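Desk Nook Questions, Answered (Finally)

I've been getting the same handful of emails ever since I put the desk nook up on this site, so I'm gathering the answers in one spot. If yours isn't covered, write to me and I'll add it when I get a minute. Last updated Wednesday, January 26, 2011.

Did you build the whole thing yourself?

Oh gosh, no. I drew it on the back of an electric bill and then handed it over to Vitalii Lysenko, who has a shop out in Cirberg and builds closets most of the time. He did the cutting and the assembly, I did the sanding and finishing, and I complained a lot while doing it. My sister-in-law Tamara came over for the install and held things up while he drove screws.

What did it cost?

$2242 all in. Of that, $1660 went to Vitalii for wood and labor, $269 was the electrician, and the rest disappeared into finish, sandpaper, brushes, a drill bit I broke, and lunch for everybody. I could have done it cheaper with a store-bought desk shoved into the gap (I priced a few!) but none of them fit the wall without leaving that awful strip on the side where pens go to die.

Why does the desk have sides?

You mean the panel at the far end, the dark one. I wanted the corner closed off. My old desk was open on both ends and every paper I owned slid off one side or the other. With a panel there I can push things right up into the corner and they stay put. It also hides the desk a little when you walk in from the hall, so company doesn't get an eyeful of my mail.

The top and the panels are different colors. Was that on purpose?

Sort of! The top is a grey-brown, the back is more of a tan, and the end panel is darker than both. I'd planned on one color for all of it. Then I tried my first batch of finish on the back and liked it, tried the second on the end and liked that too, and by the time I got to the top I'd quit pretending there was a plan. Rianne Wuyts, who lives downstairs and has much better taste than me, told me to leave the lighter front edge on the end panel alone and I'm so glad I listened.

Where do the outlets go, and how many should I get?

Mine are on the back panel, right there above the tabletop where I can reach them sitting down. Please, please don't put them under the desk. I did that in my last apartment and spent years on my hands and knees with a flashlight in my teeth. Get more than you think you need. And decide where they go before the wood is cut, because Vitalii was a very good sport about it but he did have to come back in July and I paid for the trip.

Do have a real electrician handle this part. Anything set into wood needs the right kind of box behind it, and the rules are different depending on where you live. I asked a lot of questions and touched nothing. 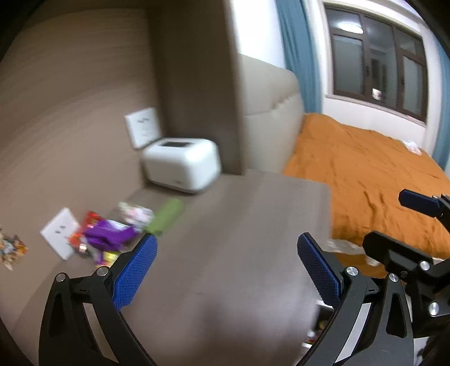
The other thing I'd do over is think about where the cords will run once they're plugged in. A plug sticks out from the wall farther than you'd guess, and then the cord has to bend somewhere, so whatever you push up against the back ends up sitting forward. I buy the flat-style plugs now when I have the choice. My lamp still has a big clunky one and it bugs me every day.

What do you keep on top?

As little as I can stand. I put the stuff I don't grab often back in the far corner and leave the front clear for working. Books got moved to the hall shelf. I used to have a pencil cup, a stapler, a plant, a second plant, a dish of paper clips and a calendar up there, and I was writing on a patch the size of a placemat.

My rule is that when I'm done for the night, anything that came in with me goes out with me. I break it all the time with coffee mugs.

How do you clean it?

Soft rag, barely damp, then a dry one right after. I go with the grain, and I do the back corner first since that's where the dust piles up. Around the outlets I only ever use a dry cloth. I was using a lemon spray for a while and it left a haze that showed up every afternoon when the sun came around, so that's gone under the sink for good.

Which finish is it?

It's called Millura, from a little paint store in Brosden. I put on two coats and let each one sit overnight. It goes on thin and smells pretty strong, so open a window. Myroslav Dovhaniuk wrote to ask whether it would hold up in a kitchen and I really can't say, I've only used it here. If anybody has tried it near a sink I'd love to hear.

Does it scratch?

Everything scratches! I've got a long one near the front from dragging a box of tax papers across it. You have to get the light just so to find it, but I know it's there. I stuck felt dots on the bottom of the lamp and the tape dispenser after that.

Isn't it dark working in a corner like that?

A little, in winter. I thought about a strip light along the back and never got to it. The lamp does fine. If you're left-handed, try your lamp on the right before you go drilling holes for anything permanent, otherwise your own hand throws a shadow on whatever you're writing.

Can I get the measurements?

I keep getting asked this, and I'd rather not post them, only because mine were made to fit one crooked wall in one crooked building. What I can tell you is how I measured. Take the width at the back, the middle and the front, and use the smallest one. For height, sit in the chair you're going to use (the real one!) with your elbows bent and have somebody mark the wall. Miroslava Tkachuk did hers standing up by mistake and had to buy a taller stool.

Would Vitalii build one for me?

He might. He's booked a good way out and doesn't do email, so you'd have to call the shop or stop in. It's on the Bondarchuk side of Cirberg, behind the feed store. Bring a drawing, even an ugly one. Mine had gravy on it.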